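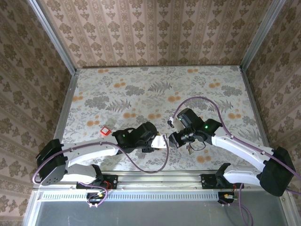
Grirholm Bench: Equipment and Budget Planning Notes

Status: current
Maintainers: Imelda Fajardo (hardware), Ashwin Devadiga (purchasing), Najwa Yammine (data)

What this repository holds

Parts lists, order tracking and planning sheets for the Grirholm bench cells. A cell is one enclosed table with two arms mounted on the front rail. The first cell is built and in daily use. The second is being budgeted now. The control code and the episode data live in their own repositories and are not covered here.

Files

bom/cell_1.csv: everything bought for the first cell, one line per part
bom/cell_2_draft.csv: the list for the second cell, with open lines marked TBD
orders/: one folder per supplier, with quotes and packing slips
spares/stock.csv: what is on the shelf
plan/power.md: outlet and circuit plan
plan/space.md: floor layout for both cells
tools/rollup.py: adds up a parts list by category

The parts list for the first cell has 227 lines. A lot of them are screws, T-nuts and brackets. If you only want the large items, run rollup.py with the --major flag.

Categories

arms: the arms, their grippers and finger pieces
mounting: black mounting plates, bolts, rail clamps
frame: aluminum rail, corner pieces, floor panel, slotted vent strip
surfaces: wall coverings and tabletop coverings
cabling: arm cables, connectors, ties, sleeves
compute: workstation, storage, network switch
cameras: fixed cameras and brackets
spares: anything bought to sit on the shelf

Each line goes in exactly one category. Arm cables go under cabling even when the arm supplier ships them in the same box. We got this wrong on the first cell and the cabling total came out far too low, so the draft for the second cell was short until Ashwin split the lines out.

Surfaces

Surfaces are a real budget line. The walls and the table get patterned coverings, and they are swapped between collection blocks. The current set is beige damask on the walls and a pale floral print with gray ferns on the table. Budget for a full set each time, with extra length on the wall pieces so the pattern can be matched at the corners. Buy wall and table coverings in one order. Small remnants are kept for patching and are not listed in stock.csv.

Matte finishes only. Glossy samples are returned.

Cabling

Order longer cables than the arm geometry suggests. The arms work close together at the center of the table, and each cable needs enough slack to follow its arm there and back to the shoulder. The draft for the second cell uses the same purple cable as the first. Normunds Vaher has asked for a different color per arm, which would help with tracing faults. The quote for that is in orders/rilex and has not been approved.

Connectors near the mounts are the part we replace most. Keep spares in the building at all times.

Suppliers

Drestarach: arms, grippers, mounting plates
Dimitriou: aluminum rail, panels, vent strip, cut to length
Rilex: cables and connectors

Drestarach quotes are good for 60 days. After that the price has to be requested again, and the new quote replaces the old one in the orders folder. Do not edit a quote file by hand. Dimitriou charges a setup fee per drawing, so send all the cut lengths for a cell together.

Cost sheet columns

part_id: ours, never reused
supplier_ref: as printed on the quote
qty: whole units, or meters for cable
unit_cost: before tax
shipping_share: filled in after the packing slip arrives
category: see above
lead_days: calendar days from order to delivery
status: planned, quoted, ordered, received, returned

Leave lead_days blank if the supplier has not given a number. A zero is read as "in stock" by the rollup script, and the schedule will come out wrong.

Rules for the second cell

Hold back 40 percent of the spares budget until the cell has been running for a month. On the first cell we bought spare motors early and then ran out of money for gripper parts.

Any single line over the purchasing limit needs sign-off from Povilas Ozoliņš before the order goes out. Splitting a line to get under the limit is not allowed.

Mounting plates are ordered in sets of 2. If one arrives damaged, return the set.

The workstation is bought last. Prices and stock change too much to lock it in before the frame is up.

Known gaps

The sheets do not include labor. Assembly and cable routing on the first cell took longer than planned, and the hours were not logged in a way that can be reused.

Electricity is not included either. Najwa has meter readings from March onward, but they cover the whole room.

Shipping shares on the early orders were split evenly across lines, so small parts look more expensive than they were. Use the category totals for those orders and ignore the unit figures.

There is no line yet for disposal of old coverings and packaging.

Making changes

Open a branch, edit the CSV, run tools/rollup.py and paste the new totals into the request. Imelda reviews frame, mounting and arms. Ashwin reviews everything else. Changes to part_id values will be rejected. If a part is dropped, set qty to zero and leave the line where it is.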